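Flestomley Parents Board
Feeding and Tummies > Supplements

Thread: Vitamin D drops, one a day or the squirty kind?
Started by poppy_and_ted

Hi all, first time posting in this section so be gentle. Ted is nearly 14 weeks and our nurse said to start him on vitamin D because he's fully breastfed. Easy enough, I thought. Then I stood in the chemist for ages with him grizzling in the carrier and came home with nothing, because half of them are "one drop" and the other half have a little syringe and I couldn't work out which is less of a nightmare. What does everyone use? And does it matter what oil it's in?

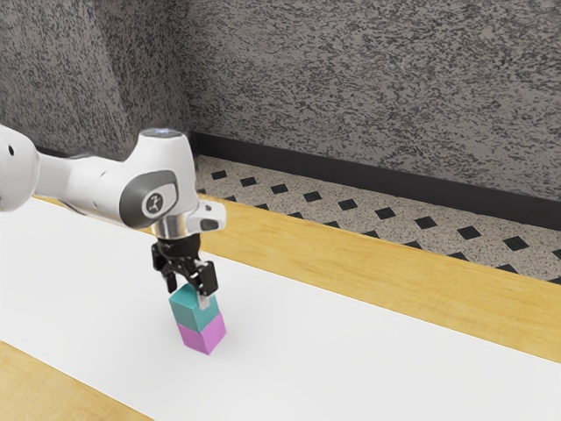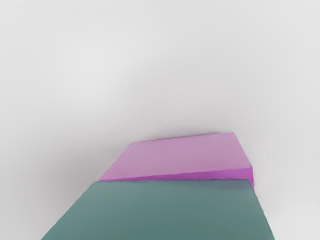 REPLIES, OLDEST FIRST

marnie_k
Welcome! We do the one-drop sort, Multix, and I love it. You put the drop on a clean finger or straight on the nipple before a feed and it's done. My only whinge is that the drop takes forever to fall. You stand there holding the bottle upside down like a goose, look away for a second, and then you've no idea whether it fell or not.

If that happens I just leave it till tomorrow. Our GP told us a missed day was nothing to fret over and she'd much sooner we skipped than doubled up.

southside_dad
Going to disagree with Marnie, sorry mate. We started on the single drop and went through exactly that "did it or didn't it" business every morning at 6, both of us half asleep, and then my wife would do it again at lunch because I hadn't told her. With the syringe you can see what's in it. We switched to Wastisen in January and I wouldn't go back. It's a bigger volume, yes, but you slip it inside the cheek a bit at a time and she swallows it no worries.

marnie_k
But that's a you-two-not-talking problem, not a drop problem! Stick a chart on the fridge.

southside_dad
We had a chart on the fridge. The chart had opinions on it by the end of the week.

beck1317
Just jumping in to say PLEASE read the strength on the label whichever way you go. They are not all the same. Some have the whole day's amount in one drop and some have it in a full syringe, and if you swap brands and keep measuring the old way you can give heaps too much without noticing. I nearly did it with my second. I had the old syringe in the drawer and the new bottle in my hand and it was only that my mum was there and asked why the syringe was so big compared to the lid.

Throw the old syringe out when the bottle's finished. That's my whole contribution.

poppy_and_ted
Oh gosh, thank you, that would absolutely be me. I keep everything. There's a drawer.

nightfeeds_again
Am I the only one whose baby spits the oily ones back out? Coconut oil, olive oil, doesn't matter, out it comes with this look of total betrayal. We ended up with a water-based one and it's been better, although it tastes like a lolly and I'm not thrilled about that either. (I tried it. Of course I tried it.)

marnie_k
Ha, I tried ours too. Tastes of nothing at all.

Dalal Tannous
Pharmacist here, and a mum of two, posting under my own name because I got told off last time for hiding behind a username. A few things, general info only.

Both kinds are fine. The best one is the one you'll remember to give. The oil is only there to carry the vitamin, so pick whichever your baby tolerates, and do tell the pharmacist about any allergies in the family before you buy, because some contain nut or coconut oils.

Beck is spot on about strengths. Use the dropper or syringe that came in that box with that bottle and nothing else. And if your baby is having formula as well, have a chat before starting, because formula already has vitamin D added and you might not need the drops. Premmies are a different matter again and should go by what their own doctor has said.

Please don't drip it straight from the bottle into the mouth. I know it's tempting. If a few come out at once you can't get them back, and the tip gets milk on it.

If you think you've given too much, ring the poisons line or your doctor and have the bottle in front of you when you call.

southside_dad
Cheers Dalal. So, for the record, syringe wins?

Dalal Tannous
I said both are fine!

southside_dad
I'm hearing syringe.

gumboots_and_glitter
Can I ask a side question, does anyone put it in a bottle of expressed milk? I've been doing that and my sister reckons it's pointless.

Dalal Tannous
You can, but put it in a small amount that you know will be finished. If it's oil it clings to the sides of the bottle, and if bub leaves the last bit you don't know how much went in. On a spoon with a tiny bit of milk is easier.

gumboots_and_glitter
Right, so my sister was partly right. I won't be telling her.

beck1317
Where's everyone buying? The big bottle of Multix was a ridiculous price at our shops, and I only want enough to get us through to solids.

nightfeeds_again
Khoury Chemist up near the station has the small size, or did the other week. Ask at the counter, they keep it behind there with the teething stuff. Also check how long it lasts once it's open! Ours said a few months, so the giant one would've gone in the bin half full anyway.

And maybe ask your nurse about stopping at solids, Beck. Ours said to keep going well past that.

beck1317
Huh. Okay, will ask. I'd assumed it stopped when the pumpkin started.

poppy_and_ted
Update for anyone who cares! Went back to Khoury with Ted asleep this time, got the small bottle with the syringe (sorry Marnie), and the lady marked the line on it in pen for me. First go he dribbled half of it into his neck folds. Second day he sucked the syringe like he was starving. I'm giving it after his morning nappy so it's tied to something I can't possibly forget.

marnie_k
Betrayed. But glad it's sorted. Watch that stuff on the singlets, the oil doesn't wash out.

southside_dad
Dishwashing liquid, rub it in before it goes in the machine.

poppy_and_ted
Too late for the yellow one with the ducks, but noted for the rest, thanks!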